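Buying the second arm: a budget talk with Rüdiger Kramer

Posted May 20, 2022

Caught Rüdiger Kramer between two supplier calls. He plans equipment for Tasimus, a shop that builds and tests handling cells for small manufacturers. He had 50 minutes and used most of them on cables.

"People budget for the arm," he said. "Fine. The arm is the easy line. You get a quote, you sign it. Then comes everything that plugs into it."

His first plan at Tasimus, years back, was one page. Arm, gripper, table. No spares, no mounts, no second set of fingers. He still has the page, keeps it in the same folder as the current one, which runs to 648 lines. A line can be a whole frame stand or a bag of straps. He doesn't group them. "If I group them somebody cuts the group."

Who cuts? "The owners. They're right to, sometimes. I asked for a spare controller two years in a row and we have not needed it." Pause. "I will ask again."

On suppliers he's blunt. Frames and stands come from Diekmann, slow but they answer the phone. Grippers he has moved over to Nestetti after a long trial. Dikel does his cabling and he orders from them in May, every year, before the summer shutdown, becuase after that the lead times get silly. Last order was 541 pieces across all lengths.

That many? "A cable on a moving joint is a consumable. Like brake pads. It bends all day. I put it in running costs now, out of the purchase budget, and the argument went away."

Leasing came up. He's not against it — one of the five arms on his current plan is leased, for a customer trial with a fixed end date. For anything that stays he wants to own. "With a lease you can't drill a hole in it. We drill holes in everything."

Used arms? Yes, if the service log comes with it. No log, no deal, whatever the price. He got burned once, wouldn't say by who.

I asked what he'd tell a shop planning its first cell. Long breath. Walk the floor with a tape measure first. Ask where the power comes from. Ask who is going to run the thing when the one keen person is on vacation, and put their training hours in the plan with a real number next to them. "Hours are money. They always write 'training, internal' and a zero."

And the ceiling. He's had to move a install twice over ceiling height and lights.

Then the phone went, Diekmann, delivery dates. He waved and took it. We did get one last question in by email, on spares.
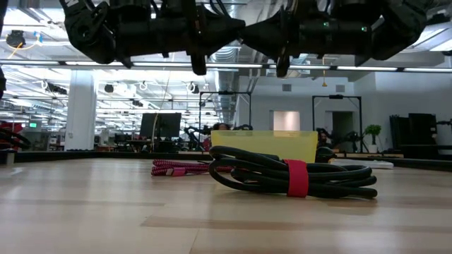 How much of a first robot budget should be held back for spares and cables?

Kramer doesn't use a fixed share. He lists every part that moves or bends, prices one replacement of each, and adds that total to the first year's running costs. Gripper fingers get two sets.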